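The Long Goodbye to the Church Hall Chair

Wurnton has 168 stacking chairs and a population that has, on only one occasion anyone can recall, needed all of them. That was the meeting about the bypass. The rest of the year they live in towers along the back wall of the hall, orange and unloved, waiting to pinch somebody's fingers.

I grew up on those chairs. I sat on them for eisteddfods, blood drives and a travelling hypnotist who failed to make my uncle cluck. So when the shire announced it would replace the seating in every hall from here to Varndale – 3,264 chairs in all, including a rumoured set at the tennis club – I drove up to say a few words over the deceased.

Man-sik Seo was stacking when I arrived. He has run the hall bookings for longer than he would like printed, and he stacks the way some people shuffle cards.

"Eight high and no higher," he told me. "The young ones go to ten. Then they go to the physio."
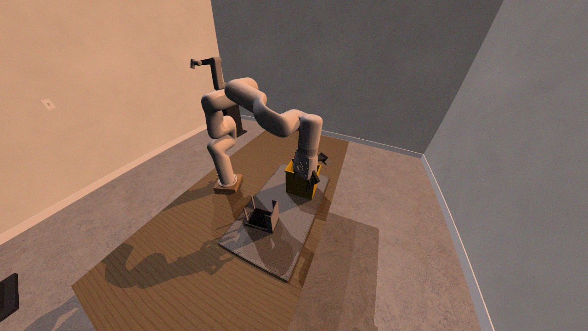

The new chairs are grey. They have lumbar support, a word I had never before heard spoken inside the hall, and they link at the sides so that a row can't drift apart during the second half of a school concert. I tried one for an hour. My back was delighted and the rest of me felt I was waiting for a bank loan.

Seo is diplomatic on the subject. He concedes the old ones leave a welt behind the knee in summer, and that their feet shriek on the floorboards whenever a speaker reaches an important point. He has also put two aside in the kitchen, behind the urn, and would prefer that the shire didn't read this paragraph.

Over in Varndale, feelings run hotter. Their chairs are brown, older than ours and, according to anyone from Varndale, of a better class entirely. A petition to keep them drew more than 80 signatures in a town where the footy club struggles to field a bench. 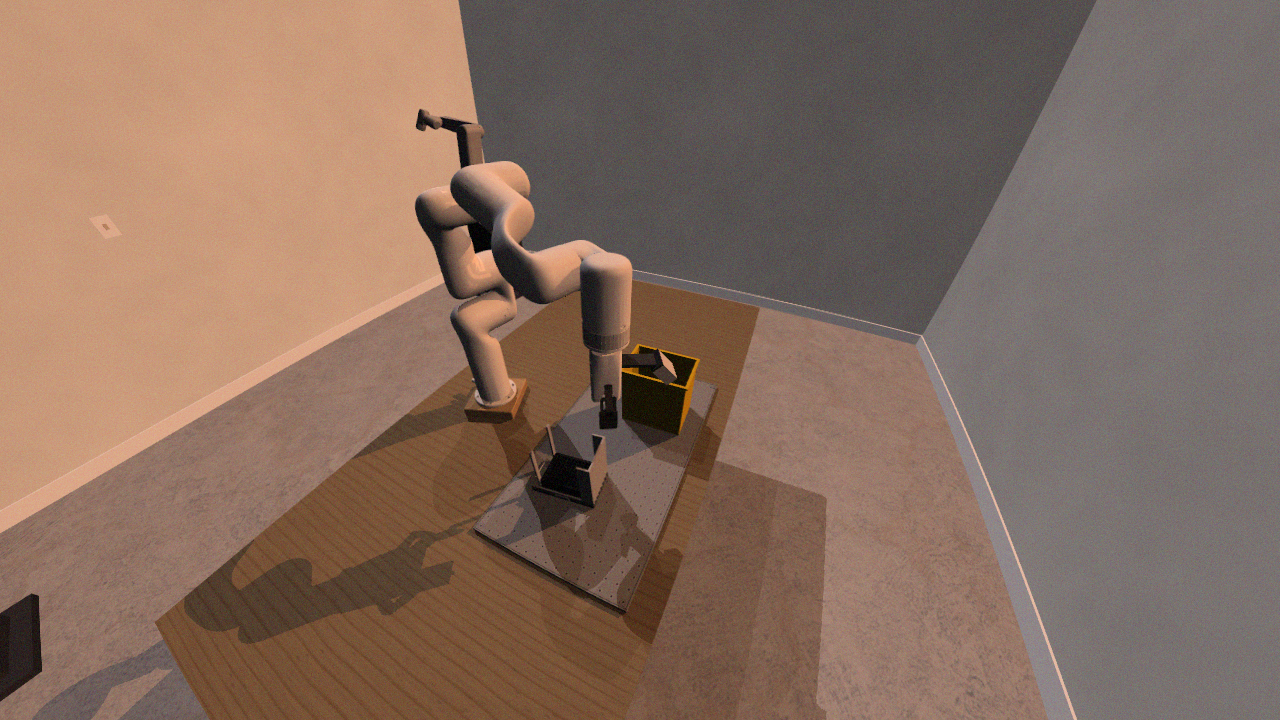
Where old chairs go

Sebastián Tapia buys them, mostly. His shed on the Gembridge road holds the cast-offs of half the district, and in October he trucks a load to the city, where cafes pay handsomely for discomfort with a bit of history to it.

He offered me a Wurnton orange for what I thought was a joke price. It wasn't. I paid it, strapped the thing into the passenger seat and drove home with the seatbelt alarm going at every bump. It's on the verandah now. The dog won't go near it.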